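Dandale open day: progress report for the autumn quarter

Hello Jairo,

As promised, a proper write-up of the open day, with the usual bits about spending at the end. I know you wanted to come on Wednesday and couldn't, so I've put in more chat than you'd normally get from me!

We opened the workshop doors at ten and had 50 visitors through by teatime, which is as many as the fire rules let us book. Most came from the small firms on the estate, plus a group from Cabrera who stayed for both demonstrations and asked the hardest questions of the day (more on those in a moment). Arnulfo Flores did the welcome and the safety talk, and I ran the arm.

You'll remember from the last report that the Stomine work is all about picking up thin, flat, see-through things. Boxes and bottles were last year. Clear sheet is a different animal — the depth readings go right through it and come back with whatever is behind, so the arm can be quite sure there's nothing there at all. Visitors enjoyed that part a great deal, especially when I put the depth readings up on the big screen and let them try to find the sheet themselves.

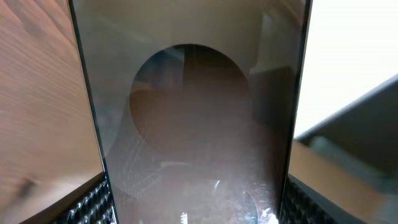 The morning demonstration was 7 picks in a row, each time bringing the sheet upright and holding it while people came up to the barrier for a look. We dropped 2, both on the way up and both with the lighter grip setting, which I had chosen because I was nervous about marking the surface. I went back to the firmer setting over lunch and the afternoon run was clean. So that's one decision made for us, and I've written it into the settings for good.

The Cabrera people wanted to know about smears. Fair point. If you handle clear sheet for a living, a print from the gripper means somebody has to wipe it, and then you've saved nothing. I told them we haven't measured it yet. Arnulfo would like to do it properly with Disach, who have offered us bench time in October, and I'd like your go-ahead to move a bit of the travel money across to pay for that.

On spending, we're inside budget. The open day itself cost less than planned (we borrowed the chairs), and the spare pads came out of the small parts line. The only thing running late is the written guide for operators, which is my job and which I keep putting off. You'll have a draft of it before the next call.

Two firms have asked to bring in their own samples for us to try. I've said yes to both and will send you the dates once they're fixed.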